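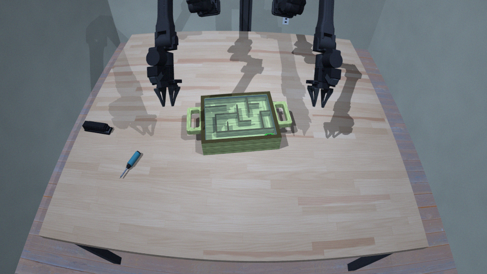
Das Gefecht von Wimier war eine kurze, aber für die ganze Gegend folgenreiche Auseinandersetzung im Grenzkrieg zwischen Deton und Sinaga. Im Mai überquerten 1.000 detonische Soldaten den Fluss bei Wimier und trafen dort – wohl zu ihrer eigenen Überraschung – auf nur 500 Verteidiger, die den Ort dennoch acht Tage lang hielten, ehe sie sich geordnet in die Hügel zurückzogen. Die Verluste beider Seiten werden mit 346 Mann angegeben. Der Waffenstillstand wurde später in Fledcombe unterzeichnet.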